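3.2 How long people keep a computer before they give up on it

I should say up front that I went into this part of the study with a hunch, and the hunch was wrong. I thought people got rid of a home computer when it broke. Chepkoech Obura, who did most of the interviews with me, thought they got rid of it when somebody gave them a new one, and she was a good deal closer (she has reminded me of this since).

We spoke to 34 households in Suvance, usually at the kitchen table and usually with the kettle on. Everyone got the same opening question: what happened to the last computer you stopped using? I'd expected short answers. Some people talked for the best part of an evening! One couple in Nseir Road fell out, quite cheerfully, over whose idea it had been to put theirs in the loft.

What came up again and again was the hard drive. People were happy enough to part with a screen or a keyboard, but the drive had the photographs on it, or the tax letters, or a half-finished novel, and so the whole tower stayed put under the stairs. Very few had ever taken the side off the case, and several told us they wouldn't know which bit to look for.
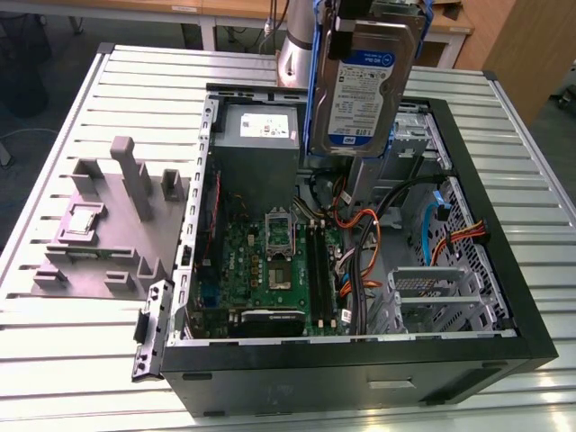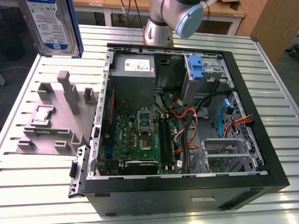
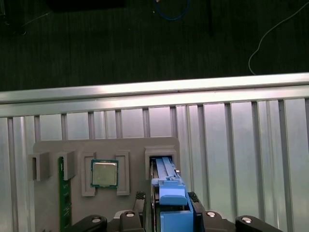

Figure 2. Computer hardware at the bench. First and second pictures: a desktop case on its side with the side panel removed, and a 3.5-inch hard drive. Third picture: a bright blue plastic component at a slot in a grey fixture plate.

Welington Honorato has argued to me that this is really about trust, and that a household will hang on to a dead machine for as long as it doubts the people who'd take it away. I half agree. The families who had used the Prurkuvum drop-off point did seem easier about it, though they were also the ones with the least cupboard space, and I can't pull those two things apart with the interviews we have.

The postal survey (1184 replies, far more than we'd dared hope for) asked about storage as well, so I come back to cupboards in section 4.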